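Sirden Copy 5 does one thing, and it takes its time. You point it at the music folder on your Mac, plug in the phone, and it moves the songs across without wiping what's already there. I gave it 3394 tracks on a Wednesday and went to make dinner. I could have made several. 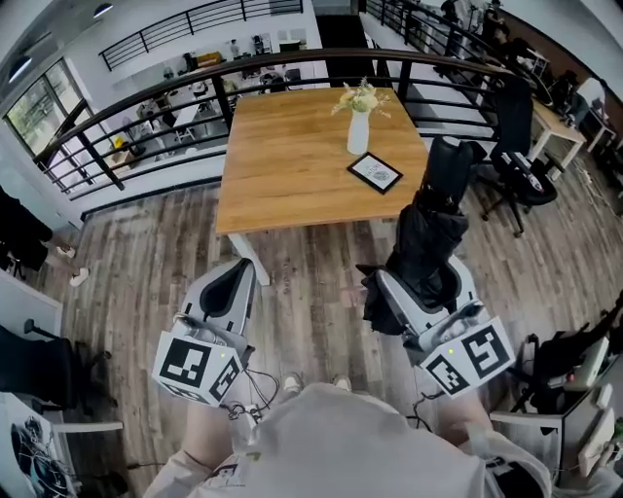

Flowers in a slim white vase on the table.

Album art came through fine. Playlists came through too, although in an order known only to Sirden. My live recordings from 2011 were all filed under "Unknown," which my wife says is fair. The free version stops at 3000 songs - a limit it mentions at song 3000.
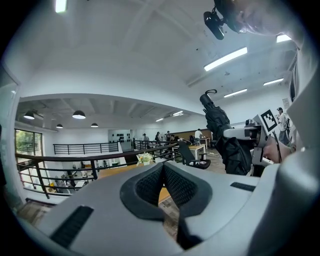

Over the floor and the wooden tabletop.

Buy it if you hate syncing. Skip it if you own fewer than two albums.

Reviewed by Trefor Pumphrey

12 shares | 5 comments

Recent reviews
Singhal Ringtone Maker
Vonditon Photo Backup for Mac

Contact | Copyright Hodthorpe | Back to top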